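Oiling a maple board – mineral oil or something harder?
Brilby Forum > Kitchen & Home > Wood and worktops

mulardmick
Started May 2021

Right, I've finally got round to sorting out a decent maple board and now I'm scared to put anything on it.

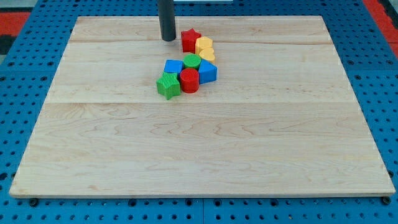
My mum always used sunflower oil on hers and it went sticky and smelt like an old chip pan, so I'm not doing that. The bloke in the hardware shop said mineral oil, my brother-in-law says hard wax oil and never think about it again. It'll be for bread mostly, a bit of veg. Which one would you go for?

koandco
Mineral oil, every time. Flood it, leave it overnight, wipe off what's left, do it again the next day. I've had mine 11 years and it gets a coat when it looks thirsty. Cheap as anything from the chemist too!

Faizal Krishnan
Going to disagree with koandco, sorry. Mineral oil never sets, so it washes out and you're back at it every few weeks. I did 2 thin coats of hard wax oil on our worktop in August and haven't touched it again (and my kids are animals).

koandco
A worktop isn't a chopping board though, is it? You're not going at your worktop with a bread knife. Once you cut through a hard finish it goes patchy and you've got to sand the lot.

Faizal Krishnan
Depends on the finish. The stuff I used soaks in, it doesn't sit on top like varnish. Fair point about the knife marks – I'd still take a light sand once a year over all that oiling.

plekeo_pat
Whichever you pick, wet it first and let it dry, then go over it with fine paper. Maple goes really furry the first time it gets damp. I skipped that on mine and it felt like a peach.

mulardmick
Ha, glad I asked. Pat, do you do both sides?

plekeo_pat
Yes, and the edges. I only oiled the top of my first one and it cupped so badly you could spin it.

koandco
What Pat said. And stand it up to dry, don't leave it flat on the side.

mulardmick
Going with mineral oil for now, I can always change my mind later. Faizal, what was the wax oil you used? My sister's after something for her table.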